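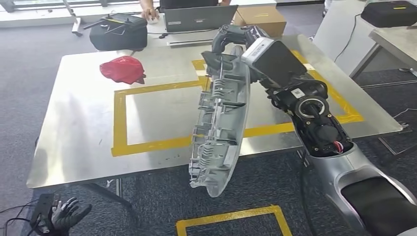
3. Planning and Budgeting for the Votness Handling Cell

Complete this section before you send the order form to Rovach. Prices and lead times are on the separate quotation.

3.1 Before ordering

1. Pick the largest and the smallest part the cell will handle. Long curved trim can overhang the table when it is held upright, so measure part length as well as weight.

2. Choose the table size. One metal work table is included in the base order. A second table is a separate line and ships in its own crate.

3. Measure the room. Allow 77 inches of clear floor on the working side of each table, and do not count door swing as clear floor.

4. Decide where the operator's laptop will go. It needs its own desk. Do not budget for a shelf on the work table.

Note: Elleck hands are ordered in pairs. A single replacement hand can be bought later under part number 201.

3.2 Marking materials

Marking tape is a consumable and is not in the base order. Order it with the tables, as the layout has to be in place before the installer can sign off. Use one color for all zones.

CAUTION: Do not run power cables across a marked floor zone.

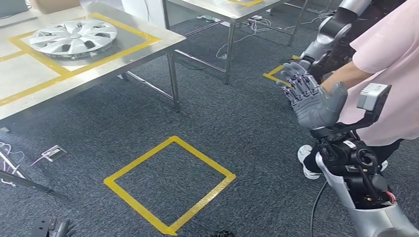
3.3 Estimating tape and floor space

Tape is the item most often left off a first budget. Nearly 20 yards will do a two-table cell, with enough left for one re-layout. Work out the tabletop zones first, from the footprint of the part. A round part such as a wheel cover still gets a rectangle, as on the nearer table, and the floor squares are added after that. Carpet tile is acceptable under the cell, but tape on it should be checked every October with the annual service.

5. Add the tape total to line 2 of the order form.

6. Add cable covers for any leads on the floor under or beside the tables.

7. Enter the Cho service plan, if wanted, as a yearly cost. It cannot be added to the purchase price.

Note: Quotations issued before 19 February 2021 do not list cable covers. Ask for a revised copy.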